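Last change of this file: 3/11/18, by Imke Rathjen. Please read it before you use the Plelport set, also if you know the older Holzer set already.

# Plelport: two-hand shelf and jar episodes

Plelport is a collection of short demonstrations in which a person moves small objects between a tabletop and a small two-tier shelf. The person works with one hand-held gripper in each hand. The episodes are meant for training policies that copy human motion, and for testing them on a task which is simple to describe but needs both hands.

## Content

| Item | Value |
|---|---|
| Episodes | 264 |
| Operators | 13 |
| Longest episode | 45 seconds |
| Rate of gripper poses | 20 per second |
| Views | head, left gripper, right gripper |

Each episode has one folder. Inside the folder there are the three videos, one file `poses.csv` with the position and opening width of both grippers, and one file `note.txt` with the instruction that the operator received. The time stamps in `poses.csv` use the clock of the head view. The two gripper videos were aligned to it afterwards, and the offset is written in the first line of `note.txt`.

## Task

The operator receives one written instruction, for example "put both jars on the upper tray" or "put one jar on each tray". The operator may choose which hand starts. We did not give a rule for the order, and we ask you not to sort the episodes by hand before training, as the mix of orders is part of what the model should learn.

An episode starts when both grippers are over the table and ends when both are open and away from the objects. If a jar falls over, the operator may set it up again and continue. Such episodes are kept and have the flag `recovered` in the index file.

The objects are small cylindrical jars with silver lids. The shelf is black metal and stands on the far half of the table, so the operator must reach forward for each placement. Reaching the lower tray is clearly harder than the upper one – the gripper has to come in under the upper tray with the jar held upright. 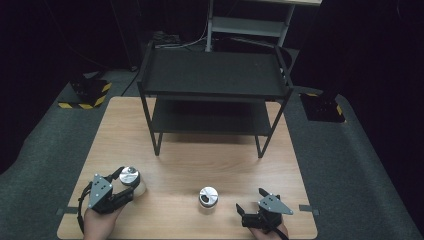
**Can I train with only the head view?**

Training with the head view alone is possible for the upper tray, but we recommend to add the gripper views for the lower tray. In our own tests at Lerden the model with one view often stopped too early in front of the lower tray.

## Known problems

- Edeltraud Lenz found that the opening width of the left gripper has a small constant error in the first session. The raw values are unchanged. The correction is in `fix_width.py`.
- The lids are shiny and the reflections disturb some depth estimators. We do not deliver depth for this reason.
- Left-handed operators are too few for a separate test split.
- Episodes from February use an older name for the lower tray (`bottom`). The loader accepts both names.

## Splits

The split is made by operator and not by episode. Please keep it like this. When the same person is in training and test, the results look better than they are.

## Relation to Wurkcombe

Wurkcombe is our loader and it reads Plelport and Holzer with the same call:

```
python -m wurkcombe.load --set plelport --split train
```

For Holzer the field `tray` stays empty.

## Contact

Questions on the recordings go to Edeltraud Lenz, questions on the loader to Imke Rathjen. If you report a wrong label, please write the folder name and the time in the head video.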